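### 3.2 Survey sites and respondents

Interviews were done in two towns, Goddale and Stisgate, over one October. Both sit on the same rail line, both lost their main paper mill, and both now have a community workshop in a council-owned building. Goddale is the larger. We wanted sites where the workshop had been open long enough for habits to form – first-year openings tend to draw a curious crowd that doesn't come back.

Recruitment was by flyer and by word of mouth. Of 100 flyers left at each library counter, 50 or so were taken in Goddale, fewer in Stisgate. Phone contact worked better with retirees. Younger members mostly answered by text, late, often after 7 pm. Respondents were asked how they travelled, what they came to make or mend, and who they talked to while there. Not asked: income, schooling. Some offered both anyway.

Travel mattered more than we had planned for. In Stisgate the last bus leaves before the evening session ends, so members without a car either skip the final hour or share a lift home. Lift sharing came up unprompted in most of the Stisgate transcripts and is treated as a theme in its own right (Section 5). Goddale respondents hardly mentioned it. They complained about parking.

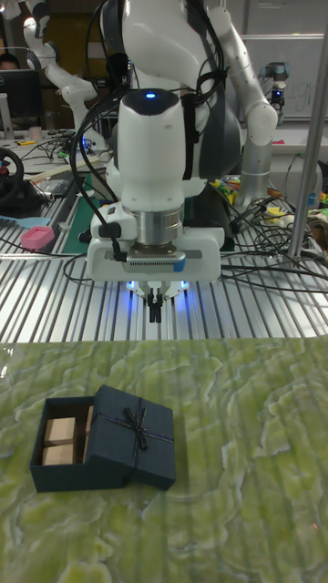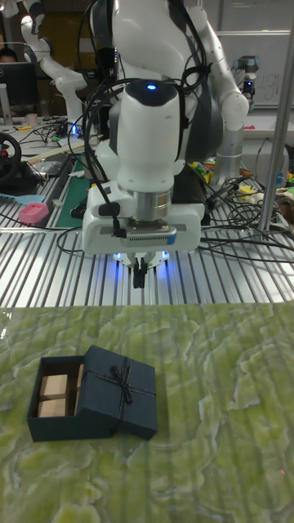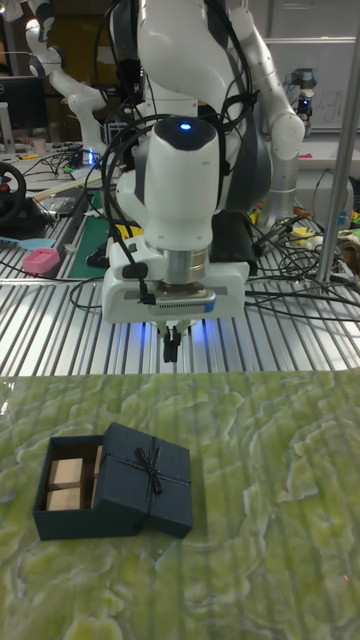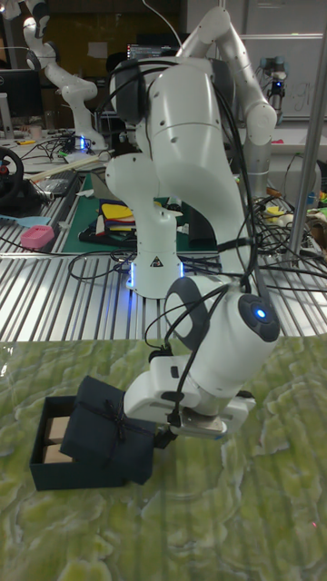

**Figure 2.** Bench area with robot arm and gripper.

### 3.3 Coding of transcripts

Transcripts were coded twice, first by hand on paper and then in a spreadsheet. Codes for "company", "thrift" and "getting out of the house" were fixed beforehand from the pilot in Trernano. The rest came up as we read. Disagreements were settled by rereading the whole passage, not only the coded line, wich was slow but caught several cases where a joke had been taken at face value.

"Thrift" gave the most trouble. A respondent mending a kettle may be saving money, or may dislike waste, or may just like kettles. We split the code in 2 after the first pass and recoded everything already done. Following Ivanov's scheme, a passage could carry more than one code, and many did.

Still to note: the Stisgate recordings have a lot of backround noise. Unclear words marked [inaudible] and left uncoded, no guessing from context.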